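## Kiltum Fund opens small loans for food and household trades

The Kiltum Fund is taking applications for its next round of small business loans, open through the end of June. The round is for owners who have been trading for at least two years and who employ fewer than 11 people, including themselves. Sole traders can apply.

Loans go up to $60,000 and are repaid monthly. There is no application fee, and no charge for paying a loan off early. Money can be used for equipment, stock, rent deposits, a vehicle or wages for a new hire. It can't be used to pay back another lender or to settle a tax bill.

The fund was set up to reach businesses that banks tend to turn away because the amounts are too small to be worth the paperwork. Since it started it has made 1,983 loans, most of them to shops, caterers, repair businesses and market sellers in Lesov and the towns along the coast road.

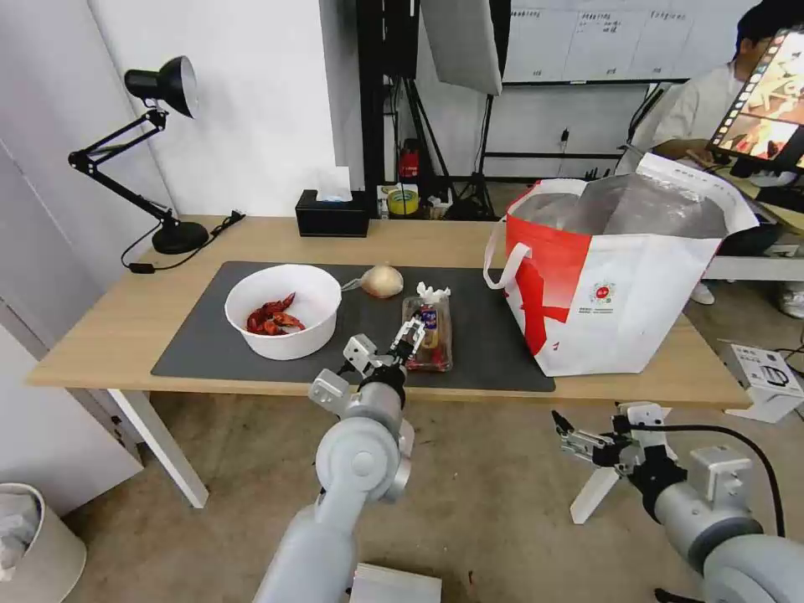
*By Cledwyn Jenkins*
*Small Business Desk*

Two things have changed from the last round. The first is the cash flow form. The old one ran to several pages and asked for a forecast month by month. The new one is a single page and asks for quarterly figures. Applicants who have already filled in the old form can send that instead.

The second change is to guarantors. Loans in the lower band no longer need one. For larger amounts the fund still asks for a guarantor, but it will now accept a business partner or a family member who lives at the same address, as long as that person has their own income.

Applicants will need to send:

- bank statements for the past six months
- the most recent tax return
- a copy of the lease, if the business rents its premises
- quotes for any equipment costing more than $1,000

Statements can be downloaded from online banking and sent as they are. Photos of paper statements are fine if every page is readable. Last year a lot of files were held up by missing pages, and the fund's staff say they would sooner get a late application that is complete than an early one with gaps.

Decisions are made in two steps. A loan officer reads the file and calls the owner, usually for half an hour, to go over the numbers. The file then goes to a panel that meets at the Gostonen office. Owners don't need to attend. They will get a written answer either way, and anyone turned down can ask for the reasons and apply again in the next round.

Training is offered alongside the loans but isn't required. The Dixit evening course covers pricing, record keeping and dealing with suppliers, and starts again in the fall. Sessions run from 6 p.m. to 8 p.m. and are free to borrowers. Other owners can join for a small fee if there is room - last time there was a waiting list, so it is worth putting your name down when you apply.

Forms are at the front desk in Gostonen and at the Lesov branch library. Staff at both places can print the cash flow page and check that a file is complete before it goes in.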